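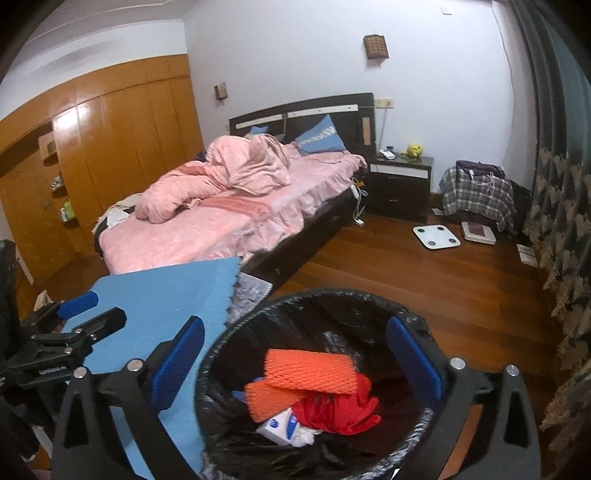 Slide 2. Start with the bin, before any talk of drawers or closets. At Joltley we ask clients to line it first and fold the bag over the rim. Point out the foam netting in this one: it takes up a lot of space and weighs next to nothing. Mention the 16 bedrooms we did in February, then move on.

Slide 3. Sorting surface. Pause and let people look.
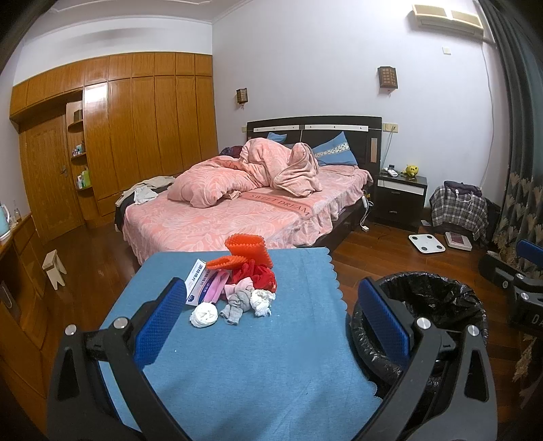
Netting, tissue, a carton and a sock on the blue cloth.

Ask the room what they would keep. The sock goes to laundry. Check cartons before tossing them. Allow about 19 minutes for one table. Questions after slide 4.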